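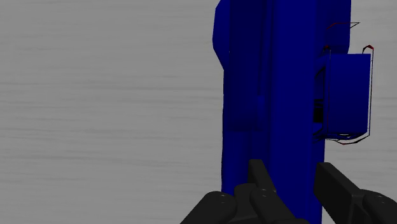

Brushed finish on kitchen counters: has anyone lived with it for more than a year?

Forum: Kitchens and Baths > Surfaces

inger_m
Posted 2020-04-25

We're redoing the kitchen and I have a sample of the Prullow brushed gray sitting on the windowsill. The salesman at Mendstead told me the finish "hides everything." I have heard that sentence about carpet, car paint and a dog, and it was false every time. The quote is 318 dollars more than the plain polished version in the same color. Before I hand that over I'd like to hear from people who cook every day and wipe the counter with whatever rag is closest.

Specifically: does it hold grease in the grain, and does it scratch against the grain in a way you can see from the doorway?

Inger

tope_builds
Replied

Had brushed stainless in a rental for 3 years. It hides fingerprints better than polished. It does not hide scratches that go the wrong way. One pan dragged sideways and you'll be looking at that line until you move out. With the grain, fine. Across it, forget it.

efe.tamuno
Replied

Disagree with tope, at least in part. Mine has been down since we moved in and after the first few months you have so many scratches in every direction that no single one stands out. People pay extra for that look.

tope_builds
Replied

"It looks good once it's completely wrecked" is not much of a sales pitch.

efe.tamuno
Replied

It's not wrecked, it's worn in. Do you throw out a cutting board the first time you cut on it?

tope_builds
Replied

A cutting board costs 20 bucks.

Uchenna O
Replied

Inger, find out what you're really being sold before you go any further. Is the Prullow a metal sheet, a laminate with a printed pattern, or a solid surface with a texture rolled into it? All three get called "brushed" and they behave nothing alike. Metal you can rub back out with a gray pad if you go with the grain and keep your strokes long. A printed pattern you can't fix at all. Once you're through the top layer you're through it.

The sample should tell you. Look at the cut side.

inger_m
Replied

Uchenna, I looked. The cut side is brown all the way through with a thin gray skin on top. So it's a laminate, and the word laminate appears nowhere on the quote. It says "brushed surface system." I called Mendstead and the man said it was "engineered to perform like metal." I asked if that meant it was metal. He said he'd have to get back to me.

Uchenna O
Replied

There you go. Then the extra money is for a picture of brushing.

Elba Sepulveda
Replied

To be fair to laminate, I've had one in a matte gray for a long time and I have no complaints worth typing. Soap and water, dry it, done. But I bought it knowing what it was and I paid laminate money. Mine has no grain, so there's no wrong direction to wipe in either.

What I'd worry about with yours is the seam. If the pattern runs lengthwise and you have an L-shaped counter, ask which way it goes after the corner. My sister had a fake wood grain done and it changes direction right at the sink. She's used to it now. I'm not.

(It's Sepúlveda, the forum ate my accent.)

inger_m
Replied

It is an L. I hadn't thought of the corner at all. Thank you, that's another phone call.

nwosu_fan
Replied

I'd skip Prullow and get the Nwosu. It's real metal and they wrap the front edge. You'll never regret it.

tope_builds
Replied

"Never regret it" from an account with 2 posts, both about the same product. Do you work there?

nwosu_fan
Replied

No, I just like my counter.

Uchenna O
Replied

Leaving that aside, ask what's under the metal. A thin sheet over particle board will sound hollow when you set a pot down, and if water gets in at the sink cutout you'll have a swollen edge whatever the top is made of. I've pulled out a few of those. Prorkmont used to sell one on plywood that held up better, but I don't know if they still make it.

efe.tamuno
Replied

Mine is on plywood. Might be why I like it.

tope_builds
Replied

First useful thing you've said in this thread.

efe.tamuno
Replied

I'll take it.

Elba Sepulveda
Replied

Inger, do your own test on the sample. Rub cooking oil into one half, leave it overnight, and wash it with plain dish soap in the morning. Then scrape a fork across the other half, hard. I wouldn't trust any of us over a fork, me included.

inger_m
Replied

Did both. The oil came off except right down in the grooves, where there's still a faint shadow if I tip it toward the window. The fork left a white line. I tried wiping it, then a bit of mineral oil, and the line is still there.

Mendstead called back. It is "a high-pressure laminate with a metallic effect." The grain does change direction at the corner unless I pay for a larger sheet. I've asked them to requote in plain matte, and to put the word laminate on the paper this time. They want the order in by June to hold the price, which I also don't believe.

Uchenna O
Replied

They'll hold it. Ask for the edge profile in writing too.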